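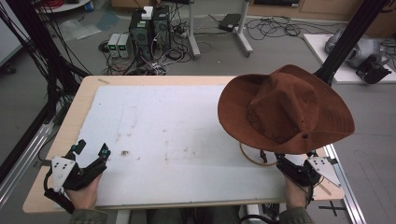
# Mendum: tables of lepton mixing fits

This repository holds the tables behind our small study of neutrino mixing angles in models with a broken flavor symmetry. Mendum is the name of the data set. The program that makes the tables is called Prallska and lives in its own repository. You do not need it if you only want to read the numbers.

Last rebuild of all tables: 4/25/26

## What is inside

- `tables/` — 18 plain text tables, one for each choice of symmetry breaking pattern
- `priors/` — the allowed range for every free parameter
- `notes/` — short derivations, in LaTeX
- `check/` — a script that compares the tables with the stored sums

Every table has 7 columns:

| Column | Meaning |
|---|---|
| `id` | number of the parameter point |
| `s12` | sine squared of theta_12 |
| `s13` | sine squared of theta_13 |
| `s23` | sine squared of theta_23 |
| `dcp` | Dirac phase, in radians |
| `mlight` | lightest mass, in eV |
| `chi2` | distance to the reference fit |

The separator is a tab. Lines which begin with `#` are comments, and some readers want to be told this.

## Conventions

We use the standard order of rotations for the mixing matrix. The Dirac phase runs from 0 to 2 pi, so if your code uses minus pi to pi you must shift it. The Majorana phases are not stored. They were free in the scan, but we integrated over them before writing the tables.

Normal and inverted ordering are kept in separate files. The ending `_no` or `_io` in the file name tells which one you have. Please do not merge them by `id`: the numbering starts again from zero in each file.

## How to read a table

```python
import pandas as pd
t = pd.read_csv("tables/pattern_a_no.tsv",
 sep="\t", comment="#")
best = t.sort_values("chi2").head(4)
```

## Known problems

- In two of the patterns the scan did not reach the edge of the prior for `mlight`. The contours there look closed, but this comes from the sampling.
- The running of the angles from the high scale is done at one loop. For a nearly degenerate spectrum this is not good enough — use the Skumumska branch, which has the two-loop terms for normal ordering only.
- The values of `chi2` assume no correlation between `s23` and `dcp`. We know that this is wrong and we plan to replace it in May.

## Citing and contact

If you use the tables, please cite the note in `notes/silina.tex` (the Siliņa parametrization) together with the commit you used. Questions and corrections can be opened as issues. A parameter point which fails is most useful to us when you include the file name and the `id`.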